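Handout 8: Comparing hand-held grippers
Bilik teaching lab. Revised Nov 30, 2024

Last June's cohort compared two grippers by asking each other which one felt nicer. The Drinadar won. It also dropped more cloth than anything else we own, so this year you will fill in the table.

Set-up
Use the Marti pair first, then the Drinadar. Same cloth, same bed, same operator. Each gripper gets 50 attempts at picking up one corner and laying it flat. A pinch that takes two layers counts as a miss, however elegant it looked. Write down the opening width before every attempt, including the dull ones.
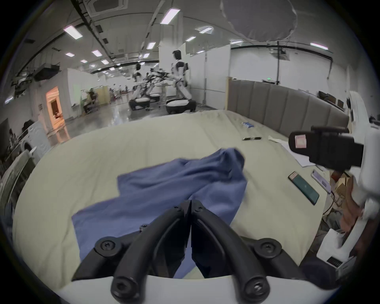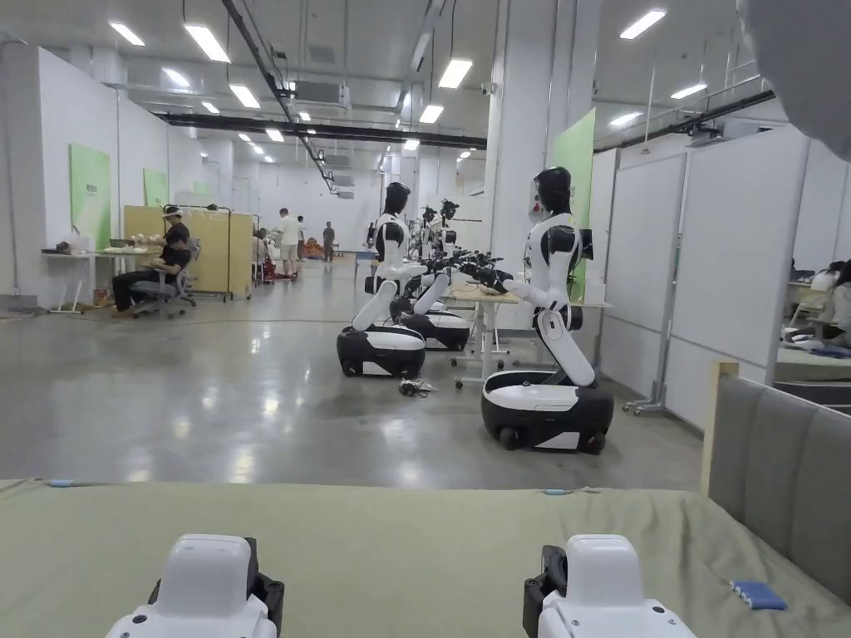 Blue cloth appears in both views; only the first has the closed fingertips on it.

Why do we test on cloth when a wooden block would be so much easier to score?
A block forgives a sloppy approach and cloth remembers it. Fingers that close a few millimetres high will still lift a block, but they come away from a towel with nothing.

Scoring
Gotport's log sheet has 214 rows. You need the first 100. Leave the rest blank and resist the urge to be thorough.
Anyone reporting a success rate above 37 per cent on the first afternoon will be asked to repeat it with me watching.

Reading for next time: section 8 of the controller notes, up to the part about latency.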